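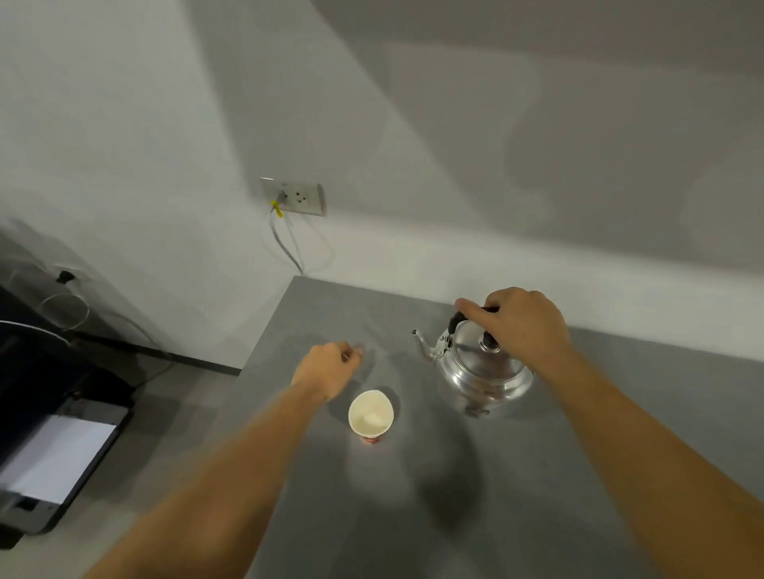

Tea drinkers at the Zanwood building in Drollthorpe have been given back their kettle, three weeks after it was banished to a cupboard in favour of something with a touchscreen.

The replacement, a wall-hung hot water unit, was meant to put an end to waiting. It offered a choice of temperatures, a child lock and a cheerful chime. What it could not manage was two cups in a row without a rest, and by the second week the queue at mid-morning reached as far as the post trays. The chime went on regardless.

A notice asking for patience was pinned up in April. Underneath it somebody wrote "kettle", and by the end of the day 40 people had signed their names to the word.

Nurhan Ertürk, who runs the front office, fetched the old kettle out herself and set it back on the grey worktop along the wall. "I didn't ask permission," she said. "I asked who wanted tea, and that seemed to cover it."

The kettle is a plain silver thing with a black handle and a black knob on the lid, and it has no settings of any kind. Paper cups have stayed on for the time being, as most of the mugs went to a charity shop during the same burst of modernising. A fresh supply is promised. Staff have been asked to bring in one of their own meanwhile, and to take it home again at some point in their lives.

The question of sugar has proved harder. Under the old arrangement it came in a bag with a spoon in it, and the spoon went into everything. Lumps have now been brought in, and there is a firm view in accounts that the lump goes in the cup first and the tea on top. Lino Vitale, from the second floor, takes the opposite line and has put it in an email to the whole building.

"You can't judge the sweetness of a drink that isn't there yet," he wrote. He received 2 replies, both about parking.

The touchscreen unit is to go back to the supplier, Tridik, which has agreed to collect it but has not said when. Its counter stood at 973 cups when it was switched off, a figure Ms Ertürk described as "mostly people pressing it again".

Anyone wanting tea before the morning meeting is asked to fill the kettle for the next person. The lid is to be put back on afterwards -- all the way on.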